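Inside a Desktop Computer
A Brikden Kids explainer
Written by Magdalini Christodoulou

A desktop computer can look like a plain box from the outside. The power button is on the front, the cables plug in at the back, and everything else is hidden behind a side panel. If an adult takes that panel off, you find boards, wires, metal boxes and a lot of small parts. Each one has a job. This page tells you what the main parts are and what they do.

Start with the table

Before anyone opens a computer, they need a good place to work. A computer case has sharp corners and can be heavy, so the table should be strong and flat. Many workshops use tables made of aluminum. Aluminum is a light metal that does not rust the way iron does.

Some aluminum tables have long grooves in the top. The grooves are called slots. On many tables of this kind, you can slide clamps or bolts into the slots to hold things still. Grooves also catch crumbs and dust, so they need to be cleaned now and then. A lost screw can end up in one too.

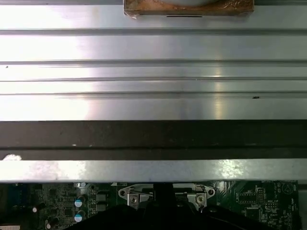 The grooves in a metal surface, seen close up. Look for the dark specks.

Opening the case

The box that holds a computer is called the case. A tall case is also called a tower. To work on a tower, people often lay it on its side. Then they take off the side panel, and the parts inside face up where they are easy to see and reach.

The computer must be turned off and unplugged first. This is a job for an adult, or for you and an adult together. Never open a power supply, even when it is unplugged. It can hold electricity for a long time.
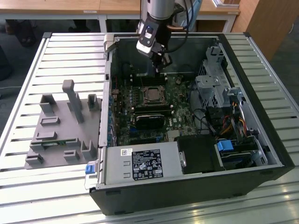 A desktop computer on its side with the panel off. The big green board is the motherboard.

The motherboard

The motherboard is the large flat board in the middle. Nearly every other part connects to it. Thin lines of copper run through the board and carry signals from one place to another, a bit like streets in a town. Many motherboards are green, but they can also be blue, black or red.

The processor and its socket

Near the middle of this motherboard is a square socket with a metal plate. A socket like this is where the processor goes. The processor is also called the CPU, and it follows the instructions in a program. When you press a key or click on a picture, the processor works out what should happen next.

Processors get hot when they work. Most of them have a block of metal on top, called a heat sink, to carry the heat away. A fan often blows air across it.

Memory

The black rows above and below the socket are memory slots. Memory comes on thin sticks that push into slots like these. The computer uses memory for the things it is doing right now, such as a game you have open. When the power goes off, this kind of memory is cleared.

Drives

A drive keeps your files even when the computer is off. Your photos, homework and saved games are stored there. Drives sit in metal or plastic holders called cages or bays. In the picture, the bright blue piece of plastic is a release tab in the drive area. Computer makers often use a bright color for parts that are meant to be pressed or pulled by hand.

The power supply

The long silver box along the edge of the case is the power supply. It takes electricity from the wall and changes it into the kind the other parts can use. The label on it has warning signs.

The wires

Power cables come in several colors so that people can tell them apart. In many desktop computers, yellow wires carry 12 volts, red wires carry 5 volts, and black wires are the ground, which completes the circuit. Orange wires often carry 3.3 volts — a smaller amount for smaller jobs.

Words to know

Case: the box that holds the parts of a computer.
CPU: the part that follows instructions. Also called the processor.
Expansion slot: a long connector where you can add another board. Some of the ones in the picture are blue.
Motherboard: the main board that joins the parts together.
Slot: a narrow opening. Computers have them, and so do some tables.

Try it

Find a desktop computer at home or at school and look at the outside only. Can you find the small holes that let air in and out? Draw the back of the case and label every plug you know. Ask an adult about the ones you don't.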